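Hema Annamalai had spent 20 years at the Losusik plant melting other people's yoghurt pots, and she did not believe the sample.

"It's enzyme work," said Satish Gounder. "Ditora sent it. They say it eats the film and leaves the cap alone."

"Everyone says that."

She put the jar under the lamp. In it was a strip of bread bag, or what had been one in April. Now it was a greyish slush with a blue cap sitting on top.

"How warm?"

"They ran it at 50 degrees. Nair thinks we could go lower."

"Nair has never paid a heating bill."

He laughed and pushed the order form across. Dovis wanted 125 kilos of clean pellet by the end of the month, and the old line gave them 51 on a good day, when it ran at all.

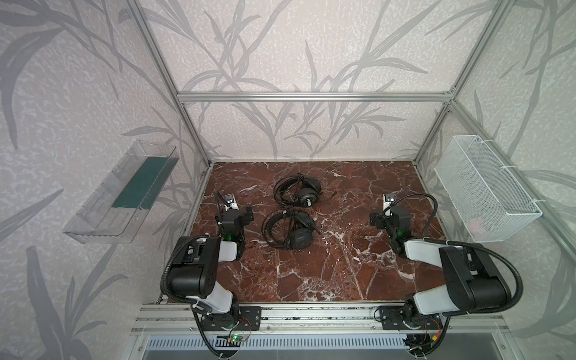
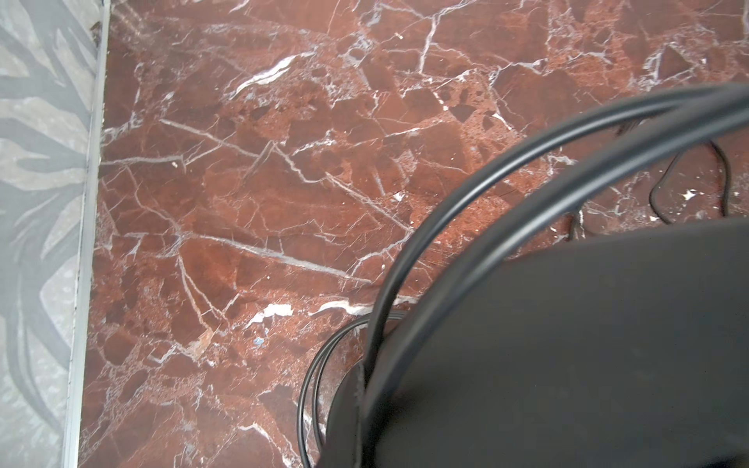

Hema took the jar home in her coat pocket, against the rules. She stood it on the hall floor while she pulled off her boots, and thought about what the thing would do if it got into the drains. The floor was red marble with white veins running all over it, her mother's choice, and the jar looked cheap on it. She picked it up again and rang Satish.

"Ask them what stops it," she said.

"Stops it?"

"When it's finished the bags. Ask them what it does next."

She heard him looking for a pen.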